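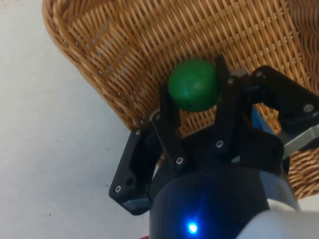

Stop Begging Your Customers for Reviews

I got four texts last week from businesses asking me to rate them. One was my dentist, one was the place that replaced my windshield, and two were from the same sandwich shop, which I'd been to once. I had a turkey sub. It was fine. I don't have a paragraph in me about it!

I've run a small bookkeeping office in Flores for 14 years, so I'm not speaking as some marketing person here. I get the pitch emails like everybody else. The big one this June was from a company called Vitudness, and they wanted $179 a month to text every client of mine after every appointment until the client either left a review or opted out. The salesman was very nice. He told me my competitor across town had more stars than me and asked how that made me feel. (It made me feel like hanging up, but I was raised right.)

My opinion, for whatever it's worth, is that the whole review chase has gotten out of hand and that most small businesses would be better off doing a lot less of it.

I know the argument on the other side. People look you up before they call. If there are two plumbers in the results and one has a long list of happy customers and the other has a blank page, most folks call the first one. I do it too. I'm not going to sit here and pretend reviews don't matter, and if you have zero of them you should probably ask a few people you've done good work for. Ask them in person, or write them a regular email with their name in it. That's how I got my first ones and it took me an afternoon.

What I can't stand is the machine version. The text that comes before you've even pulled out of the parking lot. Then the reminder. Then the second reminder with the sad little emoji. My sister-in-law Katherine Bedoya had a furnace guy who sent her so many of these that she finally left a review just to make it stop, and what she wrote about was the texts. Two stars. He'd fixed the furnace perfectly well. He paid good money for that software, and it bought him a complaint. 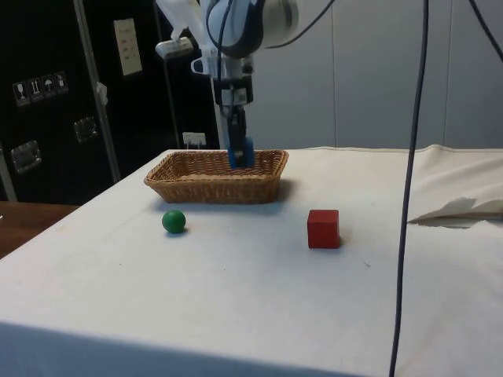 And the reviews you get that way aren't much use to anyone anyway. Go read them sometime. "Great service." "Great service." "Good." I looked at a carpet cleaner's page the other day that had 200 of those, and I came away knowing nothing about whether they move the furniture or whether I'd have to. Further down somebody had written a long, slightly cranky one about a stain on her stairs and how they came back for it a second time without charging her. I'd have hired them off that one review. You can't get that out of a person by pestering them, they write it when they feel like it.

My brother Rigoberto disagrees with me on all of this, loudly, usually over dinner. He sells tile and he uses Zerkwood, which is the same idea as Vitudness with a different color of button. He says his phone rings more now. Maybe it does! He also moved to a bigger storefront on a busier road the same year and finally fixed his website so it worked on a phone, and I keep asking him how he knows which one did it. He says I'm jealous of his stars. I might be, a little.

But look at what he did besides the texts. His hours are right now. For ages his listing said he was open until six when he closed at five, and people would drive over and stand at a locked door. He put up his real phone number where it used to be an old fax line. He answers the questions people post. All of that was free, and I'd bet you lunch it brought in more customers than the begging did.

That's where I'd put the time if you only have a little of it, and who has more than a little? Check your hours, holidays included. Call your own number. Read what people have already written and answer it like a human being, especially the bad ones, and please don't paste in the same "we're sorry to hear about your experience" line every time. I've had a bad review from a man who thought I should've been able to deduct his boat. I wrote him back and explained why I couldn't. I've had new clients tell me they called because of that answer.

There's one more thing that bothers me, and it's the tools that ask how you felt first and only pass along the happy people to the public page. Fokau offered me that one as a feature, with a straight face. Everybody else gets a private form that goes who knows where. I think that's plain lying, and I told them so, and they've emailed me three times since to ask how I'd rate the call.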